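Wisia Field Sieve Set, reviewed after one summer

Sep 22, 2021

Quick one as I'm meant to be packing. Bought the Wisia sieve set in July for the dig at Rodedano, the medieval chapel site, and a few people on the forum asked if it was any good. Short version: good sieves, terrible bag, buy it if you can get it under the full price.

What you get. 3 nesting trays, coarse to fine, plus a stand that folds flat and a brush. Ours came from Hettiarachchi, who were quick and packed it well. Paid 777 kroner all in. The old set we'd been sharing was falling to bits so I wasn't hard to please, bear that in mind.

The coarse tray did most of the work. We were in the burial ground on the north side of the chapel, heavy clay with a lot of roof slate in it, and it took full buckets all day without the mesh bellying out. Corners held. One rivet went a bit loose in the second week and I gave it a tap with a mallet, fine since.

Middle tray is the one I'd pay for by itself. Coffin nails, pins, small bone, all sat on top nicely. Best find of the season came off it, a cut halfpenny, very worn, short cross type we think but it's still with the coin people. It would of gone straight through the old one.

Fine tray, hmm. Clogs. Wet clay and you're finished, you need water and plenty of it, and our nearest tap was right down by the farm gate. On the dry spoil from inside the nave it was much better and we had fish bone and a few glass beads out of it. Mesh is well fixed all the way round, no sharp ends.

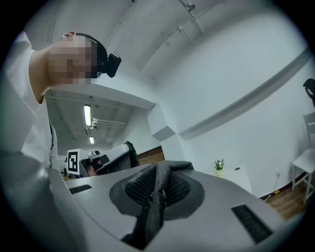 Is the set worth having for a site with mostly later material on it?

The coarse and middle trays are, for clay pipe, buttons, pottery and so on. The fine one would probably stay in the van.

Stand. Folds flat, locks with a pin at each side, good height for me but I'm short. Taller diggers moaned about their backs by lunch. No way of raising it. We put it up on two pallets in the end, which did the job but then it walks about when you shake it. Feet need to be wider, full stop.

The bag. Rubbish. Zip gone inside a fortnight, strap stitched on with what felt like sewing cotton. I emailed Trunamura who do the spares and got a polite reply offering me another bag, same bag, at full price. No thanks. Using an old feed sack.

Brush is a brush.

Cleaning is easy enough. Hose from underneath, leave to dry upside down. Don't stack them damp, I did once and there was rust on the middle tray the next mornign. Came off with wire wool but it's marked now.

Spoil heap numbers for the people who like that sort of thing: we logged 546 buckets through the set over 20 days on site and kept a tally sheet on the finds hut door. No holes in any of the mesh. The old set had a split in it before we'd even got down to the floor of the nave.

Compared to making your own, which half the forum will tell me to do: a home made frame is cheaper and you can have it any height you like. I've made two. Both warped. If you've got a shed and patience go for it, I've got neither.

Good: middle tray, strong frames, folds flat for the car.
Bad: bag, stand height, fine tray in wet clay.

Four out of five, would be four and a half with a proper bag. Will add a note on the rust if it gets worse over the winter.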